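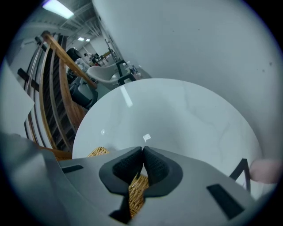
Kimaro hand-held gripper, tried at the Karelwood open day
Reviewed Wednesday, November 14, 2018

I had been meaning to get along to one of the Karelwood open days for ages, and when a friend passed on a spare ticket in October I finally ran out of excuses. It was a longish train ride to Lelport and then a walk uphill in drizzle, so I arrived rather damp and very ready for the tea they hand you at the door (proper tea, too, with a biscuit). There were 17 of us on the afternoon visit, a nice mixed lot – a couple of teachers, some students, a retired toolmaker who knew far more than he let on, and me.

The thing I had come to try was the Kimaro, which is a gripper you carry about in your hand. You do a job with it, picking things up and putting them down, and the recording of how you did it is later used to teach a robot arm the same job. I had read plenty about the idea and was a bit doubtful, as I usually am about anything that asks you to give up ten good fingers for two pads.

Damian Lüthi ran the demonstration, and he was a lovely, patient host who let everybody have a proper go. We started upstairs at a round white marble table, picking things up and setting them down again, with a wicker basket close by. I would have chosen a duller surface for beginners, myself, as the marble throws the ceiling lights back at you, but it is a handsome table and a comfortable height for standing at.

Now, the gripper itself. The body is a matte grey plastic and feels solid without being a burden, at least for the first quarter of an hour. The part I liked best is the pair of black fingertip pads. They have a honeycomb sort of texture on the inner faces and they close on a thing quite gently. I picked up a teaspoon, a rolled-up sock and a very light paper cup, and I only crushed the cup once! The trick, Damian told us, is to slow down just before you think you need to. I found that hard. I am a grabber by nature, and my first few goes must have looked like a heron after a fish.

Handles are where I have my grumbles. Anything thin and stiff wants to be met square on, and if you come at it from a slant it swivels round in the pads and you have to put it down and begin again. My wrist also began to complain towards the end of the session. I have small hands and I think the grip was shaped for somebody larger. The toolmaker had no trouble at all and was rather smug about it, bless him.

I asked about the price, of course. The basic kit is 309 pounds, or 261 if you order at an open day, and the one with the carrying case and spare pads is 400. Savusmont make a rival that I tried last year, and it was lighter, but the trigger on that one was stiff and I came away with a sore thumb. Between the two I would have the Kimaro, and I would put up with the weight.

As for the visit, I would happily go again. You get plenty of time with the tool in your hand and the talking is kept short. My only wish is for a few more stools, and perhaps a smaller size of grip to try. Wear sleeves you can push up, and go to the afternoon session if you can, as the morning one was full when I asked.

Four stars out of five for the gripper, and five for the afternoon.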